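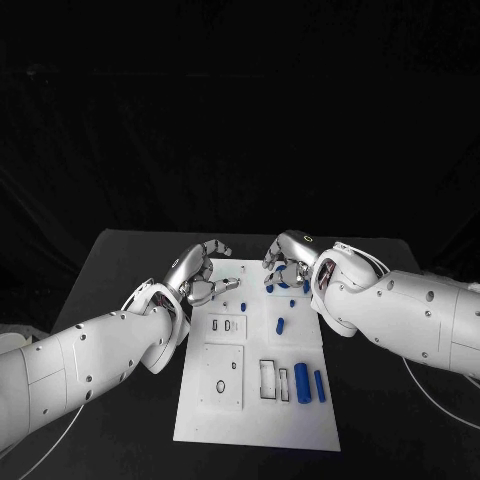

Covetden Resources has kicked off its summer drill program at the Ustberg gold property in northern British Columbia, with the first rig turning over the weekend and a second due up the road in June if the creek crossing holds.

The junior put out word on Sunday, May 10, 2026, a day most of its shareholders were presumably out for brunch with their mums. No change to the share price yet, obviously. Markets open tomorrow.

The short version: 20 holes, all diamond core, most of them into the Fakir zone on the east side of the claims. Deepest is planned to 600 metres. The rest are shallower step-outs along a trend the company calls Tundel, where prospectors pulled quartz float out of a gully two seasons back and where nothing has ever been drilled.

"We've been staring at this thing on maps for long enough," said Piyumi Gazi, Covetden's president, reached by phone Sunday afternoon. "The snow came off early on the east slope. We had a crew sitting in town, so we went."

Gazi would not give a target grade or talk about tonnage. There is no current resource on Ustberg and the company was careful to say so, twice, in the release. Historic numbers from an operator in the 1980s are floating around on the message boards again. Covetden says it hasn't verified them and isn't relying on them. Readers shouldn't either.

What's different about this year's program is mostly access. Last summer everything went in by helicopter, drill included, and the budget went with it. Over the winter the company fixed up an old logging spur as far as the lower bench, which gets fuel, core boxes and the camp trailers to within 2 kilometres of the first pad. Helicopter still needed for the upper pads. Crew changes by truck.

Cost savings weren't broken out. Gazi called them "real money for an outfit our size" and left it there.

Funding for the work comes out of a private placement closed in late winter, flow-through for the most part, so the cash has to go into the ground. The company says it's covered for the full 20 holes plus assays, with no plan to go back to the market before results. We've heard that one before from others. Worth watching the treasury by fall.

On the geology. Fakir is a sheeted vein system in altered granite, dipping steeply to the west, and it has been traced at surface for 600 metres before it goes under till. Earlier drilling clipped the southern end and hit gold in most holes, narrow for the most part, with one wider intercept that has never been properly followed up. First four holes this year are meant to scissor that intercept from either side and sort out which way it's plunging.

Dewanti Halim, exploration manager, said the old core was re-logged in a rented shop over the winter and that the veins had been sampled too tightly the first time round, leaving out the wallrock.

"They cut the pretty bits," Halim said. "You'd have a box with a sample tag on the vein and nothing for a metre on each side, and there's pyrite all through it. We went back and cut the gaps. Some of it ran, some of it didn't. Enough ran that I wanted the holes where they are now."

Those gap samples were not released. Asked when they might be, Halim said they would be in the technical report along with everything else, timing to be confirmed.

Tundel is the long shot. It sits northwest of Fakir under heavier cover and the case for it rests on soils, the float and a magnetic low that may or may not be the same structure carrying on across the valley. Five or six holes there depending how the budget looks after the first batch. Halim reckons the overburden could be a headache and has casing on site for it.

Assay turnaround is the usual question. The company is quoting 70 days from the core shack to final numbers, longer than last year, as the lab it uses is busy. So no first results until well into the summer even if the drilling goes smoothly. Samples are being sent in batches by truck, with blanks and standards put in at the camp and a portion of pulps going to a second lab for checks.

Camp is up and the water licence is in hand. The current permit runs to the end of the season and covers the pads and trail, not any further road building. Gazi said talks with the local First Nation are ongoing over a longer term exploration agreement, that members are working on the camp crew and as wildlife monitors this year, and that she'd let the Nation speak for itself on the rest. Calls to the band office weren't returned by posting time, it being a weekend. Will update.

Fire season is the other thing. Last year's program lost most of two weeks to smoke, with helicopters grounded and the drill standing idle on day rates. This year there's a bigger tank at the lower bench and a pump on each pad. Dry April up there. Gazi said she was "not going to pretend" that a bad July wouldn't hurt the schedule.

The second rig, if it comes, goes straight to Tundel. Contractor has it commited elsewhere until June and the company says it will confirm once it's actually on the low-bed.

Covetden also said it has let a handfull of outlying claims on the south boundary lapse. No work was ever filed on them and no payment was involved.

Company plans a site tour for analysts once there is core to look at. Date not set.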